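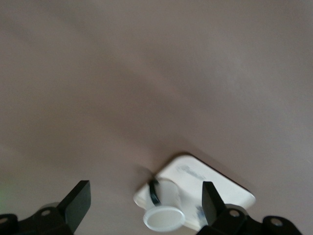
Consumer Desk — Opinion

Last updated: 24/05/2020

Jiletti has come to our town, and I have been asked several times this week whether I'm excited. I have lived here long enough to remember when excitement was a county fair with a working Ferris wheel, so I may not be the right person to ask. But yes, I went. I stood in the parking lot of the Plakero on the bypass, behind my mask, in a line marked out with tape, and I bought a can of Italian-sounding soda that is bottled two states away.

It tastes like orange. I want to be fair to it. It tastes like orange the way a hotel lobby smells like flowers.

What bothers me is the parade. The can got a banner across Main Street. It got a radio spot every 20 minutes and a mention at the county meeting, where one of our elected officials called its arrival "a vote of confidence." A vote of confidence in what, he didn't say. In our thirst, I suppose. The company has promised 47 jobs at the new distribution warehouse, and I'd be a crank to sneer at a single one of them this spring. I would only point out that the county gave up seven years of property tax to get them, and that the warehouse is mostly a building where trucks turn around.

Meanwhile we already had a soda. Brito has been made on the east side since before my parents were married. It comes in two flavors, ginger and the red one. I have never learned what the red one is supposed to be and I suspect the people who make it would rather not be pressed. A bottle costs less than a can of Jiletti and holds more. You used to find it in every diner and gas station between here and Clirnitz. Go look for it now at Plakero. It's on the bottom shelf, past the charcoal, next to the distilled water people buy for their irons.

The usual answer is that shoppers decide these things. If people wanted Brito, they'd buy Brito. I've heard this from grown adults who have seen the inside of a supermarket. The big brand pays for the display at the end of the aisle, it pays for the cooler by the register, and it pays for the little door on the cooler that lights up when you walk by. The small brand gets a spot at knee height. Then everybody checks the numbers in August and announces that the market has spoken. Well, the market has bad knees, same as me.

I don't think soda is good for anyone, by the way. A doctor would tell you to drink water, and the doctor would be right, and would probably have a Brito in the car. There are around 300 letters a year to this desk telling us that sugar is poison, and I read them all with a glass of the red one at my elbow. If we're going to rot our teeth, I'd like the money to stay in the zip code.

So what do I want? Nothing grand. I'd like Plakero to give local bottlers one shelf at eye level in each of its stores, no fee. I'd like the county to hold the banner budget until somebody opens a business here that doesn't need a tax holiday to find the place. And I'd like the diner in Clirnitz to put Brito ginger back on the menu — it went with the pie, and the new stuff doesn't.

I still have most of that can of Jiletti in the refrigerator. My brother-in-law is coming by to fix the gutter, and he can have it.

We use cookies to improve your experience on this site. By continuing to browse, you agree to our use of cookies.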